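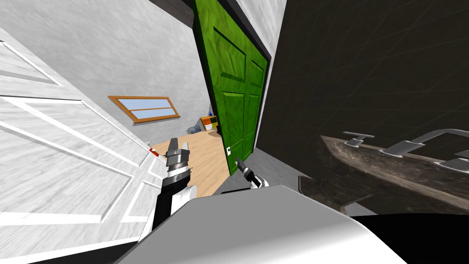

A two-armed robot by a green door in a simulated house. Under the Deltby code, doors get a chapter to themselves.

Household robots should close the doors they open, leave the ones they find shut, and stop fiddling after 30 seconds if a latch won't budge. So says a new code of practice for domestic robots, released on 14/11/2022 after two years of meetings, one of which was spent largely on the word "ajar".

The Deltby code, named for the town where the drafting group first booked a room, is voluntary. It covers homes only, and it asks developers to put their machines through 2,000 simulated runs before one is let loose on somebody's actual hallway. The houses used for those runs must vary in layout, lighting and colour. The code has no opinion on taste, which will be a relief to anyone who has furnished a virtual kitchen.

"Most of what's in there is what you'd tell a houseguest," said Spyros Drakos, who edited the final text. "Knock, don't force anything, put it back where you found it. It took us 30 pages because a houseguest doesn't ask you to define 'it'."

Some of the drafting is brisk. A robot has to know where both its arms are before it moves either one, and it may not use the spare arm to lean on the furniture. Other parts have clearly been argued over. The section on grip force runs to several clauses and a footnote, and the footnote has its own footnote.
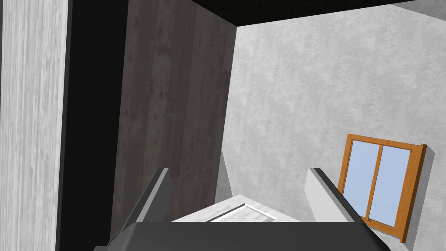
Grasping in tight corners gets particular attention. Developers are told to report every attempt, including the ones where the gripper closed on nothing at all, and to keep the robot's own camera views alongside the scores. Earlier drafts let teams leave out "unrepresentative" runs. Reviewers noticed that the unrepresentative runs were nearly always the bad ones – a remarkable coincidence – and the line was struck.

Two developers, Lastumine and Urnik, have said they will follow the code from December. Urnik has asked for more time on the door chapter. Lastumine wants it made stricter, and also wants it known that its own robots have been shutting doors for ages.

Drakos said cupboards were left for the next edition, along with drawers, pets and anything on a high shelf. The group meets again in December to decide who will chair it. Suggestions for the agenda are open until then, and there is already one about "ajar".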